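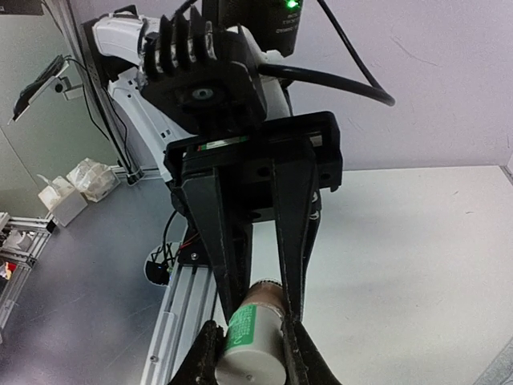
Last changed: December, by Soon-im Joo

Setting the grasp check for cylindrical containers

This page covers the grasp check in Gisik, the control package used on the Pekville cells. It assumes the arm is calibrated, the gripper driver is running and you can already open and close the fingers from the console. If the driver will not start, see the Seol driver notes first.

The check decides whether the fingers are holding something after a close command. It uses two signals: the finger gap reported by the gripper, and the motor current once the fingers have stopped moving. The wrist camera is used as a second opinion and can be switched off.

1. Record the empty close

Clear the space between the fingers. Run

gisik grip close --log empty

and repeat until you have 13 runs in the log. Then run

gisik grip stats empty

Note the largest gap in the output. With worn pads this value drifts, so take it again whenever the pads are changed or cleaned. Do not copy it from another cell.

2. Record the held close

Put the container between the pads by hand, with the pads on the straight part of the body. A tilted container is fine, and a few of the runs should be tilted on purpose. The rubber gives slightly more when the axis is at an angle to the fingers, and the reported gap changes with it. Log these runs under the name held.

If the container has a label, make some of the runs with a pad on the label and some with both pads on bare plastic.

3. Set the gap threshold

Open grasp.conf and find the block for the object class. The entries to change are:

gap_min: the largest empty gap plus a margin
gap_max: the largest held gap plus the same margin
settle_ms: 100
timeout_ms: 1000

Start with settle_ms as given. A shorter value reads the gap while the fingers are still creeping, and the check then reports a hold on an empty close. The timeout applies to the whole close, including the settle period. A close that times out is treated as a fault and the arm will not lift.

4. Set the current threshold

Plot the held log:

gisik plot held --signal current

The trace rises sharply at contact and then levels off. Set current_min a little below the level part. Ignore the peak. If there is no level part, the force limit is too low for the object or the pads are slipping. Raise the limit one step and log the runs again before changing anything else.

5. Turn on the camera check

Set camera_check to on. The module crops the region between the pads and compares it with a stored view of the empty gripper. Pale objects over a pale table give a weak difference score, and white caps and closures are the usual case. Two settings help:

mask: pads_only restricts the comparison to the strip next to the rubber
colour_weight: raise this if the object has a coloured label that faces the camera

Store a new empty view if the lighting over the table has been altered. Shadows on the fingers matter more than shadows on the table.

6. Test from the planner

Load the pick sequence and step through it at reduced speed. After the close, the planner should print HOLD and continue to the lift. Take the container away and run the same sequence. It should print EMPTY and return to the approach pose.

Known problems

Error 119 after a close means the gap and current checks disagree. Look at the gap first. In most cases gap_min was left over from an older set of pads.

The Plunholm build ignores mask when the camera runs at half resolution. Use full resolution until this is fixed.

Changes to grasp.conf are read only when the planner starts. Restart it after each edit.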